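Murnell Household Manipulation Program
Call for Participants: Demonstration Operators, Spring Session

Posted Monday, March 24, 2025

The Murnell laboratory in Vudside invites applications from adults who wish to take part in a paid study on household cleaning tasks. Participants will guide a two-armed robot through short chores by remote control, and the recordings will be used to train a learning system. The spring session concerns spills on tables.

Recording at the tabletop station, from the head camera and the wrist cameras: 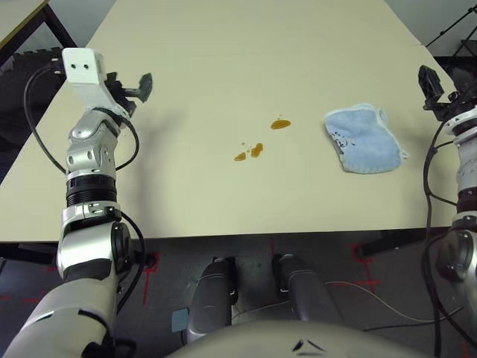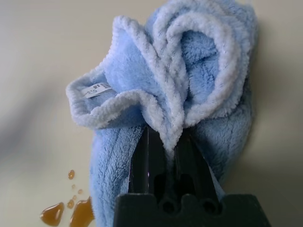
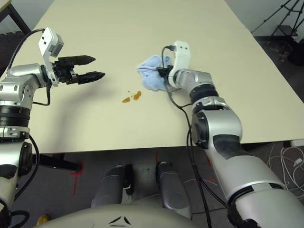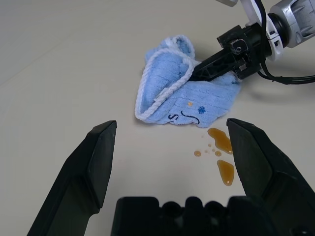 Purpose of the study

The program seeks to collect 700 complete demonstrations of spill cleaning, performed by people with different habits and different levels of skill. A learning system trained on the work of one or two experts tends to copy their particular style and performs poorly when the cloth lands in an unfamiliar position. For this reason the laboratory is recruiting 20 participants from the general public. Of the demonstrations collected, 400 will be used for training in the first phase, and the remainder will be held for later phases and for evaluation.

What participants will do

Each participant will attend four sessions at the Vudside site. The first session is devoted to instruction and practice with the Revton control station, which consists of a pair of hand controllers, a foot pedal and a display showing the camera views. Nothing recorded during the first session is added to the collection.

In the remaining sessions, participants will carry out demonstrations at their own pace. A demonstration begins when the session supervisor has prepared the table and ends when the participant presses the pedal. Participants may use either arm or both. They are asked to grasp the cloth, bring it to the liquid, wipe until they consider the surface clean, and set the cloth down. No particular folding method or wiping pattern is required, and participants should work as they would at home, as far as the controls allow.

Unsuccessful attempts are also of value to the study. If the cloth is dropped or the liquid is spread, the participant should continue and try to recover. Supervisors will mark such attempts separately, and they will not affect payment.

After each block of demonstrations, participants will complete a short questionnaire on comfort, fatigue and the clarity of the camera views.

Eligibility

Applicants must be 18 years of age or older and able to read and follow instructions in English. Normal or corrected vision is required, as is the ability to use both hands for extended periods while seated. Prior experience with robots, video games or remote equipment is not needed. Persons who took part in the Escobar towel-folding study may apply, but should say so in their application – the number of returning participants is limited.

Employees of Murnell and members of their households are not eligible.

Safety

Participants are seated at the control station, outside the marked working area, whenever the arms are powered. A trained supervisor is present throughout every session and has access to an emergency stop. Participants do not handle the liquids and are not expected to clean or reset the table.

Payment

Participants are paid by the session, including the instruction session. Those who withdraw early will be paid for every session they have attended. Parking at the site is free, and public transit fares will be refunded on presentation of a receipt. The current rate is stated in the information sheet sent to all applicants.

Privacy and use of recordings

The recordings consist of camera views of the work surface, arm positions and controller signals. Participants' faces and voices are not recorded. Each demonstration is stored under a number, and the list connecting numbers to names is kept separately and destroyed at the close of the study. Participants may ask to have their demonstrations removed at any time before that list is destroyed. Anonymous data may be shared with research partners under a written agreement.

How to apply

Applications should be made through the participant form on the Murnell website. Applicants should state their available weekdays in April, whether they are left- or right-handed, and whether they have taken part in an earlier study. Selected applicants will be invited to a brief telephone interview and will receive a consent form to review before the first session.

Questions about the study and its procedures may be directed to Ans Aerts, Study Coordinator. Questions about the control station or accommodations for a disability may be directed to Wai-kit Kuo, Technical Supervisor. Both can be reached through the contact page; please write "Spring Session" in the subject line.

Applications are reviewed in the order received, and the form will close when all places have been filled.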